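# Sisix kart lap timer: a season with the little black box

I bought the Sisix in June, right after my son moved up to junior karts and our old stopwatch-and-clipboard routine fell apart for good.

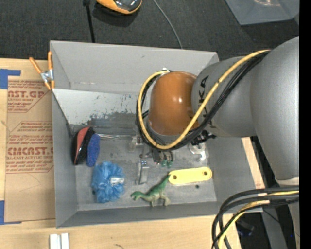

My old system was me leaning on the fence, thumb on the button, trying to pick out one yellow helmet in a pack of identical yellow helmets. I got it wrong a lot. So when Joaquín Ledesma, who runs the kart next to ours in the paddock, let me borrow his Sisix for a Saturday practice, I was pretty much sold by lunchtime.

It's a GPS lap timer that sits on the steering wheel. You get lap time, a running gap to your best lap, speed, and (if you buy the extra sensor) engine revs and water temperature. The rev sensor is a clip that goes around the plug lead and it took me maybe five minutes to fit, including the time I spent looking for my side cutters.

## Setting it up

The manual is terrible. I'm sorry, but it is! It's one folded sheet and half of it is radio compliance text. I ended up pressing buttons until I found the track menu, and after that it was easy enough. Our home track, Urkotby, was already loaded, with the start line in the right place. Rondonuwu, where we race every other month, was in there too but with the old layout, the one from before they took out the second hairpin. Lap times were fine. The sector splits were nonsense until I drove out and marked new ones, and I could only do that with the kart rolling, so I had to explain the whole thing to a 12-year-old in gloves. He got it on the second try.

## On the track

The screen is bright and the numbers are big. My son says he only looks at it on the back straight, and all he wants there is the plus or minus against his best. There's a row of lights on top that you can set for revs, but we turned those off after one session because he was staring at them.

Accuracy is good. I compared it with the official transponder times over our last race weekend and it was usually within a few hundredths. Now and then there's a weird one, mostly at Rondonuwu, where the track runs under the trees. I wouldn't settle a bet with it but for practice I trust it completely.

Battery life is the thing I was most worried about and it's been great. I charge it Friday night and it gets us through Sunday with some left over - even with the screen turned all the way up.

## The app

Okay, the app. It works, mostly. You pull the data over Bluetooth and it's slow, slow enough that I now start the download and go make a sandwich. Once it's on the phone you can lay two laps on top of each other and see exactly where the time went, and this is where the thing earned its money for us. We had a big argument about turn 7. I said he was braking too early, he said he wasn't braking too early. We looked at the speed trace together in the back of the van and he was carrying plenty of speed in, then sitting there waiting to get back on the gas. So we were both sort of wrong. He's been working on it since.

It stores 128 sessions before it starts overwriting the oldest ones. There's no warning when it does this, so back up your stuff. I lost most of our June laps that way and I'm still grumpy.

## Sisix or Drasier?

The other one people keep asking me about is the Drasier. I've only used it for a day. The color screen is nicer and the download takes seconds, but it's bigger and heavier on the wheel and the buttons are too small for gloves. It also costs a good bit more once you add the sensors. If you're running two karts and you want to compare drivers, I'd look at it seriously. For one kid and one kart I'd buy the Sisix again.

## Stuff I'd fix

- The mounting bracket. Ours cracked after 30 sessions and the replacement came in the same thin plastic. I've got a rubber washer under it now.
- The charging port cover, which pops open if you so much as look at it.
- That manual!

Four stars from me. If they sort out the bracket I'll come back and make it five.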